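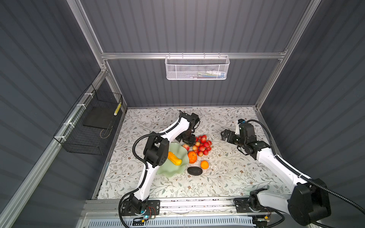 Shirley Clegg's objection, which reached us before the first printing did, was that the old guide spent 11 pages on unpacking and half a page on getting the arms to pick anything up. She would like it the other way around, and she would like the word "simply" taken out. Both changes have been made.

Section 6. First pick and place with the Fondetti two-arm cell

By now both arms are bolted to the front rail, the cable trough is closed up as far as it will go, and you have a bag of spare screws that the parts list says you shouldn't have. Keep the bag.

Before you start

Set up a dish and a handful of fruit on the tabletop. Use shapes that differ from one another. A bunch with stems is a fair test of your patience and should wait until step 7.

The printed tabletop is the standard Witby cover. You may order a plain one. The wrist cameras have no opinion on flowers, but you will be looking at them for a long time.

CAUTION: Keep hands, sleeves and lanyards out of the cell whenever the arms have power. The arms will stop for a table. They have not been asked to stop for you.

6.1 Running the first pick

1. Press the stop button, then release it. If nothing clicks, go back to Section 4.

2. Send both arms to the rest position from the Arms menu. Wait for the second chime. The first chime means the software has heard you, and commits it to nothing.

3. Set the speed to 25 percent. The slider goes higher. Leave it alone for now.

4. Open the wrist camera view for the arm you plan to use. Both fingers should show at the bottom of the picture. If you see one finger, the camera bracket has turned; loosen it, straighten it, and tighten it again.
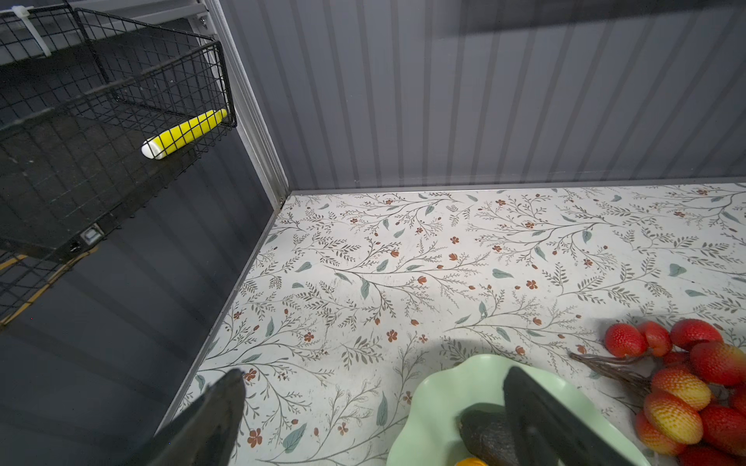 Figure 6-2. Wrist camera view, with the fingers near the dish.

5. Drive the open gripper over a single piece of fruit. Go down in small steps. The height readout is measured from the rail and will look wrong to anyone who expects it to be measured from the table.

6. Close the gripper until the force bar turns green, then lift. Move to the drop point and open.

7. Repeat with the other arm, and then with the bunch. Aim for the fruit. Picking by the stems is allowed, and you may find out for yourself.

NOTE: Only one arm may be over the dish at a time. The collision check is on by default. Colin Tindall turned it off during our trials in June and has asked us to print that he does not recommend it.

6.2 Baskets

Baskets may be hung from the rail or tied to the frame. After moving one, redraw its keep-out zone under Cell > Obstacles. The software remembers where the old basket was with great loyalty.

6.3 If it goes wrong

Code 291: The arm was asked to reach somewhere it can't. Move the fruit closer.

Gripper closes on air: Redo the camera alignment in Section 5, including the part you skipped.

Arm stops halfway and sulks: Check the corrugated sleeve for a snag. Power off before touching it.

Anything else: Write to the Blackburn support desk with the log file attached. Aoi Wada reads the logs and will know if you went past 25 percent.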